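Start Produkte Anleitungen Ersatzteile Kontakt
Handbuch durchsuchen … Suchen

Tablettwagen Skastley mit Heizmodul
Kapitel 4: Inbetriebnahme und Beladung
Stand: Juni 2022

4.1 Geltungsbereich

Das Kapitel gilt für alle Ausführungen des Tablettwagens Skastley mit seitlich eingesetztem Heizmodul Markberg. Wagen mit Umluftkühlung sind in Kapitel 5 behandelt. Bei Wagen, die nachträglich mit dem Heizmodul ausgestattet wurden, ist zusätzlich das Beiblatt des Umrüstsatzes zu beachten.

4.2 Aufstellen

1. Wagen auf ebenem Boden abstellen und beide Feststellbremsen an den Lenkrollen nach unten treten.
2. Transportsicherung an der Tür abziehen. Die Sicherung aufbewahren, sie wird bei jedem Versand wieder benötigt.
3. Abstand zur Wand auf der Seite des Heizmoduls prüfen. Die Lüftungsschlitze müssen auf ganzer Höhe frei bleiben.
4. Netzkabel vollständig vom Kabelhalter abwickeln und an eine geerdete Steckdose anschließen.
5. Hauptschalter auf I stellen. Die Anzeige leuchtet auf und zeigt nach dem Selbsttest die Innentemperatur.

ACHTUNG: Der Wagen darf nicht am Netzkabel gezogen oder mit eingestecktem Kabel verfahren werden. Eine beschädigte Zuleitung darf ausschließlich durch eine Elektrofachkraft ersetzt werden.

Hinweis: Während des ersten Aufheizens kann ein leichter Geruch auftreten. Den Raum lüften und den Wagen einmal leer aufheizen, bevor Speisen eingestellt werden.

4.3 Auflageschienen einsetzen

Der Innenraum fasst 19 Tabletts. Ab Werk sind die Schienen auf den kleinsten Abstand eingestellt; für hohe Gedecke — Kannen, Suppentassen mit Deckel — ist jede zweite Schiene zu entnehmen.

1. Schiene hinten anheben und aus der Rastung ziehen.
2. Schiene in der gewünschten Höhe zuerst vorn, danach hinten einhängen.
3. Gegenüberliegende Schiene auf gleicher Höhe einsetzen. Die Höhe ist an den eingeprägten Ziffern der Tragprofile abzulesen.
4. Beide Schienen mit der Hand belasten. Sie dürfen sich nicht aus der Rastung heben lassen.

4.4 Tabletts belegen

Zulässig sind Tabletts bis 43 cm Länge mit umlaufendem Rand. Tabletts ohne Rand können beim Verfahren verrutschen und die Tür blockieren. Backwaren und Obst sind auf dem Tablett so zu verteilen, dass nichts über den Rand hinausragt.
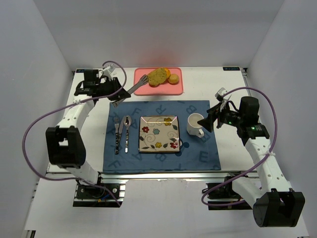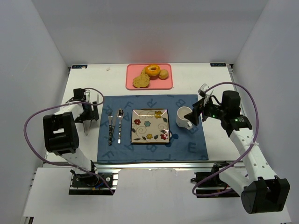 Tablett mit abgerundeten Ecken und erhöhtem Rand, belegt

1. Wagen von unten nach oben beladen. Schwere Gedecke gehören in das untere Drittel.
2. Tablett waagerecht bis zum hinteren Anschlag einschieben.
3. Nicht belegte Ebenen möglichst oben lassen.
4. Tür schließen und Verriegelung nach rechts drehen, bis sie hörbar einrastet.

Hinweis: Kalte Komponenten nicht in den beheizten Wagen einstellen. Für gemischte Menüs steht der Trenneinsatz Horgan zur Verfügung (siehe Zubehör).

4.5 Temperatur einstellen

Werkseitig ist ein Sollwert von 64 °C hinterlegt. Der Wert kann am Bedienfeld geändert werden.

1. Taste SET 3 Sekunden gedrückt halten, bis die Anzeige blinkt.
2. Sollwert mit den Pfeiltasten einstellen.
3. Taste SET kurz drücken. Die Anzeige hört auf zu blinken, der neue Wert ist gespeichert.

Wird der Vorgang nicht mit SET abgeschlossen, bleibt der bisherige Sollwert erhalten. Das Heizmodul hält Speisen warm; zum Erhitzen kalter Speisen ist es nicht ausgelegt.

VORSICHT: Verbrennungsgefahr. Innenwände und Schienen sind im Betrieb heiß. Tabletts nur mit Hitzeschutzhandschuhen entnehmen.

4.6 Störungen bei der Inbetriebnahme

Anzeige bleibt dunkel: Steckdose, Hauptschalter und Gerätesicherung auf der Rückseite des Moduls prüfen.

Anzeige E1: Tür nicht verriegelt. Verriegelung öffnen und erneut schließen. Bleibt die Meldung bestehen, den Türkontakt reinigen.

Anzeige E2: Temperaturfühler ohne Signal. Wagen außer Betrieb nehmen und den Kundendienst verständigen.

Sollwert wird nicht erreicht: Türdichtung auf Risse und Speisereste kontrollieren. Dichtungen aus der Baureihe Plustley passen mechanisch, sind aber für die Temperaturen im beheizten Wagen nicht freigegeben.

4.7 Außerbetriebnahme

1. Hauptschalter auf 0 stellen und Netzstecker ziehen.
2. Tür öffnen und den Innenraum vollständig abkühlen lassen.
3. Schienen entnehmen und getrennt reinigen (Kapitel 6).
4. Netzkabel auf den Kabelhalter wickeln. Tür bei längerem Stillstand einen Spalt offen lassen.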